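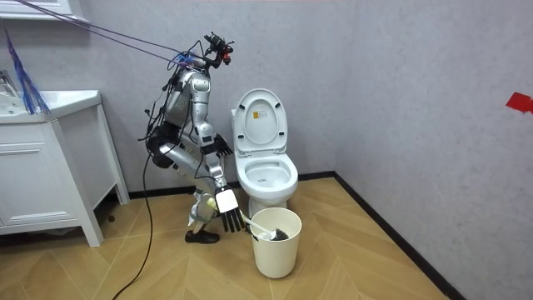
The small bathroom. Brush, bucket, toilet with the lid up.

CLEANERS WANTED – bathrooms, part time, Studton
Posted Sun 23 February

Need people for bathroom cleaning at the Studton rental units. Two openings right now, maybe a third later if the Lematley building comes over to us. Start as soon as you can. Writing this between shifts so bear with me.

The job
Bathrooms, mostly. 85 units in Studton, every one with a small bathroom, a few with two. You get a list in the morning, you work down the list, you hand the list back. Toilets first, then sink, mirror, shower, floor last. Kitchens are a different crew, don't touch the kitchens unless someone asks you.

Toilets are the part people skip so let me be clear on what we want:
Lid up, seat up. Cleaner under the rim and leave it while you do the sink.
Brush all the way around the bowl, up under the rim and down into the drain opening.
Flush, brush again, flush.
Outside of the bowl, both sides, and the floor behind it. Yes behind it.
Lid top and underside. Wipe around the little rubber bumpers, stuff collects there.
Flush button gets a wipe too.
Brush goes back in the bucket, not on the floor. The floors are wood in some of these and we had to pay for one last November.

If there's a label stuck on the inside of a lid, leave it alone. Maintenance wants them left on.

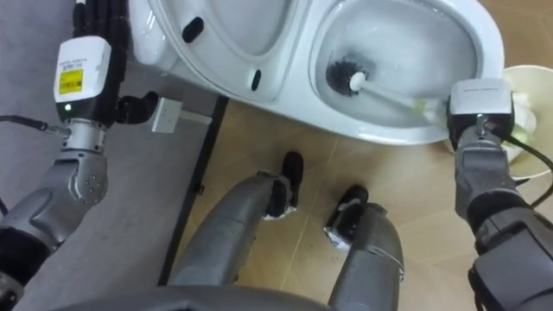 Working the brush around inside the bowl. Bin stays close by.

Bins – empty every bathroom bin every visit, even if there's only a tissue in it. New liner if there was a liner. Wipe the rim.

Hours
Monday to Friday, 9 to 2. Saturday turnovers on a rota, you'd be on every other one. Most bathrooms should take you 20 minutes once you know the layout. A bad one takes longer, just text me and move on to the next so the list doesnt jam up. Lunch is half an hour, paid.

Pay
First two weeks are training, paid the same as everything else. After that if you're full on the list five days it comes to $875 a week before tax. Paid Fridays, direct deposit. Saturday turnovers are extra on top of that. Gas money if you drive between Studton and Lematley, keep the receipts please, a photo of the receipt is fine.

What you need
Okay with bending and kneeling, these are small rooms and theres not much space either side of the toilet
Closed shoes, no sandals
A phone that gets texts
Can carry a full bucket up one flight of stairs
Some English or some Turkish, either works, the Yazıcı building office speaks both
Experience is nice but not required. If you cleaned hotels, schools, your grandmother's house, say so.

What we supply
Gloves, brushes, buckets, cloths, all the cleaners. We use Pindo for the bowls and plain dish soap for most of the rest. No bleach in the units. If you have a skin problem with any product tell me at the start and we'll sort out something else. Please don't bring your own stuff from home, I can't have things getting mixed.

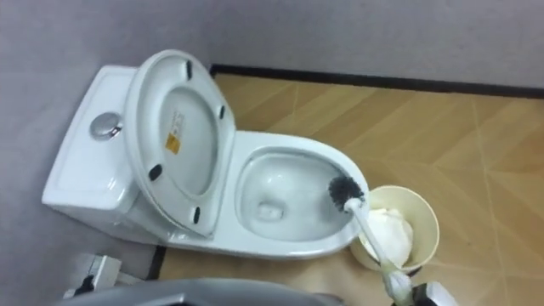 Trial shift
Everybody does one before we say yes. 90 minutes, paid, one bathroom start to finish and then we go over it together. I look at three things mainly – under the rim, behind the bowl, and the corner of the floor where the bin sits. Speed doesn't matter on the trial. Take your time, ask where things are. I would rather you ask.

Trial slots are mornings only, Tuesday through Thursday. Meet at the Yazıcı building side door, the front one sticks. Street parking is free until noon, after that you need to move to the lot behind.

Not for you if
You need evenings. We don't have evenings.
You need to bring kids along. Sorry, can't, insurance.
Strong smells bother you alot.

How to apply
Text or stop by the office and ask for Elin Gape. Leave your name, what days you can work, when you could start, and one person I can call who has seen you work. No resume needed, if you have one bring it. Please say which trial morning you want so we don't go back and forth six times.

I answer after 3 most days. If you don't hear back in two days try me again, messages do get burried.

People who applied last fall are welcome to try again – we had to many names for one opening that time.

Lematley people: same pay, same list system, I just don't have a start date from them yet. Put LEMATLEY at the top of your message and I'll keep you on a separate page.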